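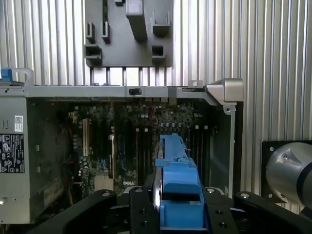 How to move an old desktop's hard drive into a new home without losing your photos

My aunt Parveen Hettiarachchi kept the same desktop under her sewing table for so long that it had a dent in the carpet all of its own. When she finally agreed to replace it, what she wanted to know was whether her pictures would be safe, and I've since done the same job for half the family (word gets round!). So I thought I'd write it all down properly, in the order I do it, with the bits I got wrong the first time put right.

You'll need a cross-head screwdriver, a small dish for the screws, a spare external drive with plenty of room on it, and a pot of tea. Set aside an afternoon. The spanner work is quick but the copying is slow, and it does no good to hover over it.

Before you open anything

Copy first, unscrew later. Plug the external drive into the old computer while it still starts up, and drag across the folders you'd be sorry to lose. Parveen had 152 GB of photographs and a further 58 GB of scanned knitting patterns, and the whole lot took most of an evening. Have a look in the odd places too. People save things to the desktop, to the downloads folder, and to a folder called New Folder inside another folder called New Folder, and that last one is where we found my cousin's wedding.

Once it's finished, open a handful of files from the copy to make sure they come up as they should. Pick some old ones and some recent ones.

If there's a program you rely on, write down its name and find the licence key now. Parveen does her household accounts in a little package called Landetti, and the key was on a slip of paper inside the box, which was in the loft, behind the Christmas tree.

Taking the drive out

Shut the computer down from the menu, switch it off at the back, and pull the plug out of the wall. Hold the power button in for 5 seconds or so to let any leftover charge drain away. Touch a bare metal part of the case before you reach inside, and do it again whenever you've been across the room and back, especially in socks on a carpet.

Most towers have one side panel that comes off, usually the left as you face the front. Undo the screws at the rear, slide the panel backwards and lift it away. Have a good look at where everything goes, and take a photo on your phone before you disconnect a single cable. I skipped this once and spent a very long time with a torch in my teeth.

A full-size hard drive has two cables: a wide flat one for power and a narrower one for data. Hold each by its plug and ease it straight out. Some drives are screwed to the case and some sit in a plastic carrier that you squeeze at the sides and slide out. If it won't budge, stop and look for a catch you've missed, as those carriers do snap.

Putting it in the new one

My neighbour Rajitha Gunawardena swears by fitting the old drive inside the new computer as a second disk, and it's a tidy way to go if there's a free bay and a spare cable. Slide it in, push both plugs home until they sit flush, and put the panel back on.

If the new machine is one of those slim ones with no room to spare, a USB enclosure does the job nicely. I bought a Clomamar one for Parveen and it has been perfectly good.

Start the computer up. Your old drive should appear with its own letter, next to the main one. If Windows says you don't have permission to open a folder, click Continue and give it a few minutes to sort itself out. Should the drive not appear at all, switch off, unplug, and press the cables in again. It's nearly always the data cable.

Leave the old files where they are for a month or two before you tidy up. Parveen is still finding recipes on hers, and she rang me at breakfast to read one out.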